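Facilities Help Desk > Closed tickets > Furniture and rooms
Ticket 1815: Round table rocks, small meeting room
877 views | 4 comments | Share

Status: Closed
Site: Berkier building
Priority: Low

Reported issue
Table in the small office rocks when anyone leans on the side nearest the door. Drinks have spilled twice. User has been folding paper under the base as a workaround. User also reports that sticky notes left on the chairs after the last seating plan are still there and asks whether they can be thrown out.

Update 1, Monday, 9:30 a.m.
Checked the floor first. Laid a 35-inch straightedge across the wood-look flooring in both directions at the table position. No high spot and no lifted joint. Moved the table one foot toward the glass partition. Rocking continued in the same direction relative to the tabletop, so the fault is in the table. Removed the folded paper.

Update 2, 10:15 a.m.
The table is a round top on a single pedestal. There are two places it can work loose: the plate under the top and the joint between column and base. Held the base down with one foot and pushed on the top. Movement was at the plate. The base did not lift.

Asked users to clear the tabletop before it is turned over. Items to go on the side table or out of the room: laptop, paper, note pad, any cups with liquid in them. 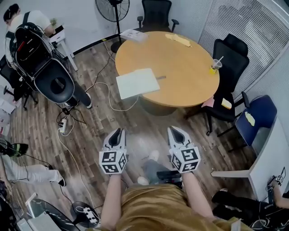 Turned the table over on a moving blanket. Three of the four plate screws were loose and one hole was stripped. Tightened the three by hand. Filled the stripped hole with glue and a hardwood plug and left it clamped. Tagged the table DO NOT USE.

Update 3, 3:40 p.m.
Redrilled the plugged hole and fitted a new screw of the same length from the Stemer hardware kit. A longer screw would come through the top. Table set upright. Loaded the edge with a 30-pound box at four points. No rocking.

Update 4
Chairs: pink and yellow notes are seat labels from the Ejigu seating plan. Left in place. The plan owner should remove them when the plan is withdrawn. The mesh chair and the high-back chair are to stay in this room. Location of the navy chair to be confirmed against the Zirska furniture list.

Fan: user asked if it could be moved away from the wall. The cord would then cross the walkway. Request declined, no change made.

Resolution
Loose top plate. Screws tightened, one hole plugged and redrilled. Recheck the plate screws at the December inspection. If the same hole strips again, replace the top and do not plug it a second time.

4 comments
2 shares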